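Bedside table (hotel)

A bedside table, or nightstand if you grew up in my house, is the small table next to a bed. I've been writing up hotel ones for the Stosstead furniture wiki, and I'm up to 562 entries, so bear with me!

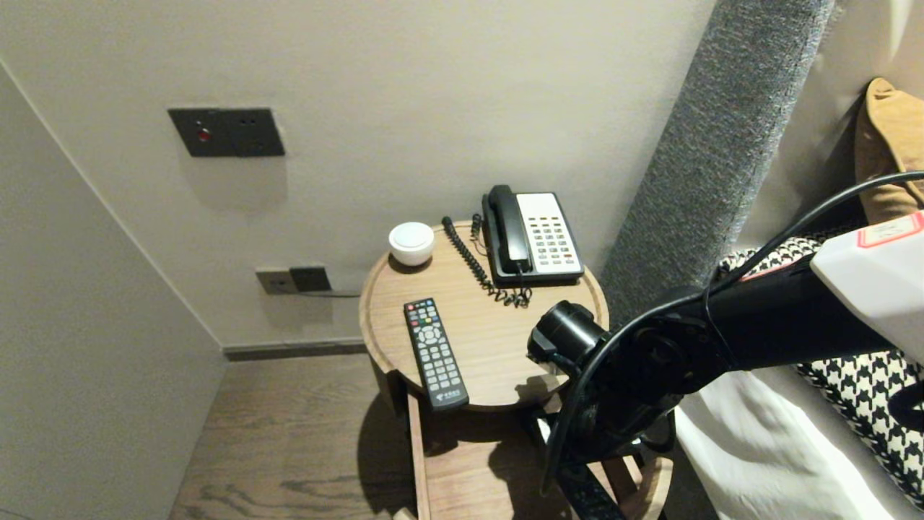

Round tops are my favorites. The Gernetti pattern books put them at 50 cm across and 50 cm high, and most hotels I've stayed in stick close to that. A raised rim is common, like the darker one on this pale oak top, and it's great for stopping pens (a long TV remote will happily hang right over it). Phones go toward the back, and the coiled cord always ends up in a heap in front.

Lower shelves came in later, I think with the Zatano line, and I love them – somewhere to put a book when the phone has claimed the top. 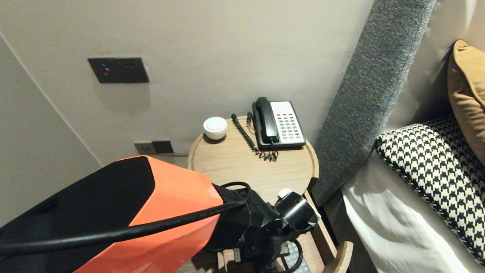
Care

Dust under the phone, and wipe pale wood along the grain. Kong wax is what I use, one thin coat every 14 weeks or so if I remember.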